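Ofertas y convocatorias > Automatización industrial

Convocatoria: revisores para la guía de buenas prácticas en celdas robotizadas

Lotico busca personas para revisar el borrador de su guía de trabajo con brazos robóticos y cubetas de piezas variadas. La guía reúne 152 reglas sobre acceso a la celda, cableado, sujeción de cubetas y uso de la consola portátil. 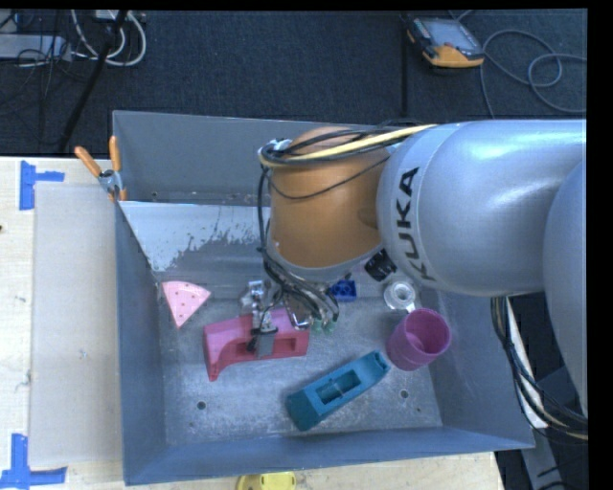
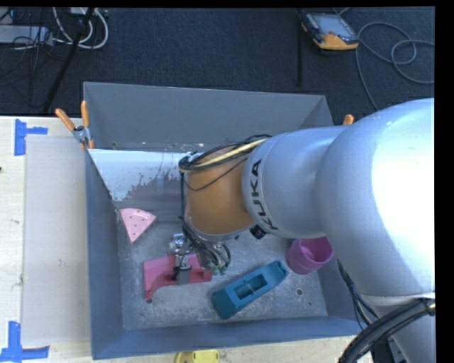

Brazo KUKA con la pinza sobre la cubeta metálica.

Tareas
- Leer el borrador (188 páginas) y anotar reglas ambiguas o repetidas.
- Contrastarlo con los procedimientos de su propio centro.
- Asistir a dos reuniones en línea en febrero.

Requisitos
- Experiencia en programación, mantenimiento o prevención de riesgos en celdas robotizadas.
- Conocimiento de ISO 10218.
- Español fluido. Se valora el portugués.

Condiciones
Dedicación de unas 20 horas en total. Pago único de 1000 euros a la entrega de los comentarios. Trabajo a distancia.

Enviar currículum y una carta breve a Deolinda Pacheco antes del 13 de febrero de 2018. Las dudas técnicas las atiende Simão Mota.

Este sitio utiliza cookies propias y de terceros. Aceptar | Más información

© Lotico. Contacto | Aviso legal | Volver arriba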